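Nusolley shared workshop, Skavcombe
Robot build: pre-power inspection, with comments
Inspected by: Wing-yan Kwok
Build: Besson arm on the rolling base (Lionel Cordier, Bianca Vlad)
Date: July 22, 2021

Result key: OK, FIX, or LATER. "Sort of" is no longer accepted as a result.

1. Emergency stop reachable from both sides
OK. Moved to the front rail after last time. Please leave the colour red. Somebody had started on it with a grey marker.

2. Emergency stop cuts motor power
OK. Tested 4 times, arm parked, base on blocks.

3. Fuse fitted and correct rating
FIX. There is a fuse. Its rating has worn off, and Lionel's memory of it doesn't count as a label.

4. Battery strapped down
OK. Strap is a bit keen. Back it off one notch before it creases the case.

5. Cable runs clear of moving joints
FIX. Elbow cable rubs at full stretch. Bianca has clips in the blue tub, third shelf, behind the tub that says clips.

6. Shoulder bolts torqued and marked
OK on the shoulder. Wrist bolts have paint marks but two of the marks no longer line up. LATER, but before October.

7. Speed limit set in the controller
OK. Set to 35 per cent. It stays there until I see a fence. The full 100 is not a "quick check".

8. Manual and wiring notes on hand, complete, in order
FIX. The Diltach controller manual came to us in Chinese, which Wing-yan can read and the rest of you can't, so naturally the rest of you do the wiring. Pages want squaring up, punching and putting in the binder.
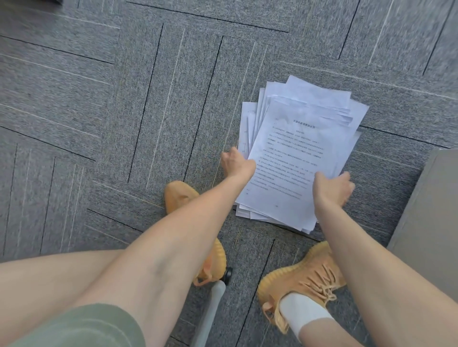
Item 8, printed pages on the carpet.

Bülent wants a translated summary of the fault codes taped inside the cabinet door. Fair request. I'll do the codes. I'm not doing the chapter on warranty.

9. Floor clear within reach of the arm
FIX. Paper counts as stuff on the floor. So do offcuts, drink bottles and the good screwdriver.

10. Castors locked during arm tests
OK on the base. Nobody sits on a wheeled chair inside the tape line, either. Didier, this means you.

11. Closed shoes, hair tied back, no dangly bits
OK.

12. Second person present for power-up
OK. The second person must be in the room and awake. A phone on speaker was proposed and declined.

Summary: no power to the arm until 3, 5, 8 and 9 are signed off. Base may be driven on the bench blocks only.

Comments added after inspection

L. Cordier: Fuse replaced, rating written on the holder in paint pen. 3 can be closed.

B. Vlad: 5 done. Used 2 clips and relabelled the tubs.

D. Bodin: Is a stool all right?

W. Kwok: If it has no wheels.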